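Learning to open a door, one locker at a time

By the time the coffee is made at Nornby, the first session of the day is already over. The company rents the upper floor of a former print works in Drevgate, and its main product at the moment is a long list of small chores recorded by hand. People pick up a pair of grippers, do the chore, put everything back the way it was and do it again.

Gun-woo Yeo runs the recording side. He came from a warehouse automation firm where teaching a robot a new job meant a month of programming and a week of complaints. When the job changed, the month started over.

"We had an arm that could pick one kind of carton," he says. "Then the carton got a new lid."

Nornby's approach is to skip the arm for as long as possible. The person holds the same kind of jaws the robot will later have at its wrist, and squeezes a trigger to close them. Patterned cubes on the grippers let the software work out where each hand is and which way it is turned. What comes out is a track of two hands moving through a task, along with the video that goes with it. Software is trained on that, and the arm gets its turn at the end.

The task this month is lockers. A customer called Petchrat, which manages changing rooms for sports centers, wants a machine that can check compartments after closing time and shut any door left open. Yeo's team planned on 200 recordings. They are now aiming for 3,000.

Lockers are harder than they look from the outside. The handles are recessed, so the jaws have to come in at an angle and catch a thin edge. Keys stick out of the locks and get in the way. An open door hides the one next to it, and a person will lean to one side to see past it without giving it any thought. Recordings where the operator leans a lot have turned out to be some of the more useful ones.
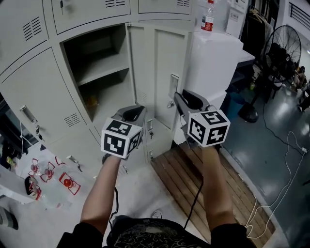 Jae would have started with drawers. A drawer only goes in and out, the argument runs, and a team that can't get a clean pull on a drawer has no business with a hinge. Yeo has heard this many times and half agrees. The drawers were scheduled for August and then Petchrat called.

There is a second camp in the office that would prefer remote control, with the operator seated and the real arm doing the moving. Nornby has one such station, built around an arm from Skirier. It has a clear advantage, which is that the arm can never be shown something it is unable to do. A person with hand-held grippers can reach in ways the arm can't, and those recordings have to be thrown out later. The station is slow, though. A good operator gets through 30 door openings in a morning on it. The same operator with the grippers in hand can do 100.

The work is tiring either way. The grippers weigh little when you first pick them up and more after an hour of holding them out in front of you. Operators switch off often, and new people are told to move at the speed they would use to put away dishes. Going too slowly is the usual beginner's mistake. The software copies the hesitation along with everything else, and the arm ends up pausing in front of every handle.

Failed attempts stay in if the operator recovers. A slip off the edge of a handle followed by a second try shows the arm what to do when it slips too. A failure that ends with the operator giving up gets deleted.

Petchrat is due to visit on a Saturday, when its own sites are too busy for testing. Yeo plans to let the visitors try the grippers before they see the arm run. The drawers have been moved to the next list, after laundry carts.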